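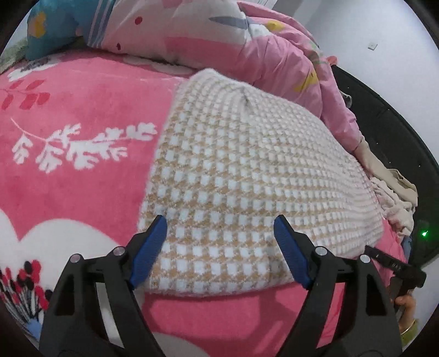 Drying Time and Moisture Retention of Household Blankets in Unheated Rooms

Student project report, textile science elective

1. Background

Blankets are among the slowest household items to dry. Their thickness holds a large quantity of water, and many homes have no tumble dryer big enough to take one. A blanket that is put away damp can develop a musty odor and, over a longer period, mildew. Care labels usually give a washing temperature and say very little about drying.

The project compared how quickly four types of fabric lose water when dried indoors without heat. The work was done in the laundry room of the Clerkurness residence hall in August. Heating was off during that period and the window was kept closed.

2. Materials

Four fabrics were tested: a woven cotton, a woven wool, a polyester fleece and an acrylic knit. The cotton and wool were bought as remnants from Duslow, a local fabric store. The fleece and the acrylic knit were cut from used blankets. All samples were cut to squares measuring 200 mm by 200 mm and the edges were overlocked to prevent fraying.

Dry mass was recorded on a kitchen scale after the samples had been left in the room overnight. The scale was a Dimari model reading to one gram. This resolution was adequate for the cotton and wool but coarse for the fleece, where the final stages of drying fell within one or two scale divisions.

3. Method

Each sample was soaked in tap water until fully saturated, then spun in the same machine on the same setting. It was weighed immediately after spinning and hung from a plastic line by two clips at the upper corners. Weighing was repeated every hour. A sample was considered dry when two consecutive readings matched its dry mass.

Room temperature was 22 degrees Celsius at the start of each run. Humidity was read from a Noiphan wall gauge, which had not been calibrated. The readings were used only to check that conditions were similar between runs.

A second set of runs used samples folded once over the line, so that two layers were in contact. This is closer to how a full blanket is dried at home.

4. Results

The fleece held the least water after spinning and dried first. The acrylic knit followed. The cotton lost water steadily but had the most to lose, and took 11 hours when hung as a single layer. The wool felt dry to the touch well before its mass had returned to the starting value.

Folding lengthened the drying time for every fabric. The effect was greatest for the cotton, where the inner faces stayed damp after the outer faces had dried. For the knit, the lower edge was the last part to dry. Water collected there and the loops stretched slightly under the weight.
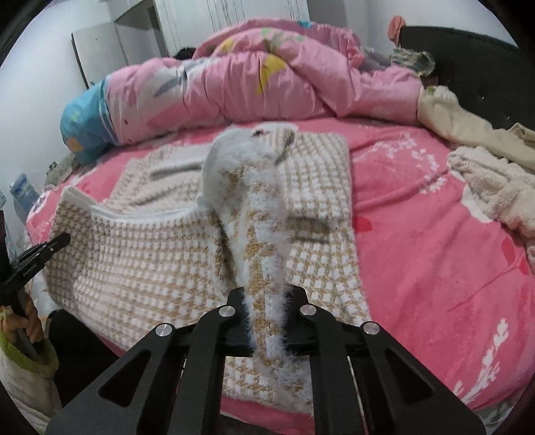 5. Limitations

Small squares do not behave exactly like full blankets. They have more edge for their area, and air reaches both faces easily. The two used blankets had been washed many times before the test, and their pile was flattened in places. No correction was made for this.

Only one sample of each fabric was cut, so variation within a fabric could not be measured. A repeat with several samples and a more sensitive scale would be needed before any drying times were quoted for general use.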